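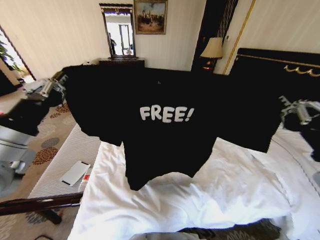

# Can a robot do the laundry yet? Kerkus opens its bedroom trials

**13th December.** Kerkus has finished its first season of household trials with two-armed robots, and the answer to the question everyone asks us is: partly, and more than we expected when we started in September!

The trials covered the small jobs that fill up a weekend: picking clothes off a bed, holding them up, folding them, putting them on a pile. We ran 1054 attempts in furnished rooms with rumpled bedding, patterned carpets, mirrors and bedside lamps left where they were. No one ironed anything first.

T-shirts got the most attention. A shirt has to be found in a heap, pinched at both shoulders and held up so the sleeves and hem can drop into some kind of order. The black one with "FREE!" across the chest became a team favorite (it has been lifted by the shoulders more times than any shirt deserves).

"Getting hold of both shoulders is the part I used to dread," said Despina Obradović, who leads the trials. "Cloth never hangs the same way two times running. You get a twist in the hem, one sleeve droops, and the robot has to make sense of it. When it does, the whole room cheers."

## What works and what doesn't

- Picking up a single shirt from a bed: good, and getting better
- Folding short sleeves: good on a clear surface, slower on loose sheets
- Dark clothes on dark fabric: still hard
- Fitted sheets: not yet
- Socks: we can pick them up, but pairing them is another matter

Speed is the other open question. A person folds a T-shirt in seconds. Our best run on a full pile of 12 shirts took 14 minutes, with two stops for help.

"I'd love one at home, and I wouldn't leave it alone with my sweaters," said Vesela Petkov, who scores the attempts. "But I've watched it go from grabbing fistfuls of blanket to lifting a shirt cleanly, and that's a real change."

The next round adds towels, pillowcases and long sleeves. A summary of the scores, failures included, is available on request from the Kerkus press desk.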